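Print
E-mail

Simulation Belongs in the First Term

By Femke Van Hecke
June 2023

The faculty council at Altatham will soon decide whether the student robotics course may keep its simulation unit or must return those weeks to the hardware laboratory. I have taught the course for nine years, and I ask the council to keep the unit.

The case against it deserves a fair hearing. Several colleagues hold that a student who has never tightened a bolt or tripped an emergency stop has not yet met a robot. They note that a simulated bottle does not leak, and that contact between surfaces is the part of the physical world our software handles least well. I accept both points. My objection concerns the order in which things are taught.

Last October the course enrolled 31 students and had the use of two working arms. Under the former schedule, most of a laboratory session was spent waiting. A student who wished to try a different approach angle put her name on a sheet and came back the following week, by which time she had often forgotten why she wanted to try it.

The Lolitz assignment, named for the former student who wrote its first version, now opens the term. Each pair receives the same table, the same arm and the same bottles, and must plan a sequence of moves between crate and tray.
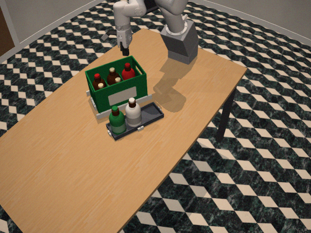

The Lolitz assignment in simulation, with the gripper near the bottle crate.

The task looks modest. It requires a student to decide where the fingers should close on a bottle that has neighbors, how high the arm must travel to clear the wall of a crate, and what the program should do when a grasp fails. These are questions of judgment, and they improve with repetition. In simulation a pair may repeat a run throughout an evening at no cost to the department.

The Rezaei laboratory, where our students complete the second half of the course, has asked that we continue. Its staff report that students now arrive with written plans and a clearer idea of what they expect the arm to do.

I would support one amendment. The final grade should depend on a demonstration with the physical arm, so that no student passes on simulated work alone. The council may adopt that requirement and leave the opening weeks of the term as they stand.

Print | E-mail this article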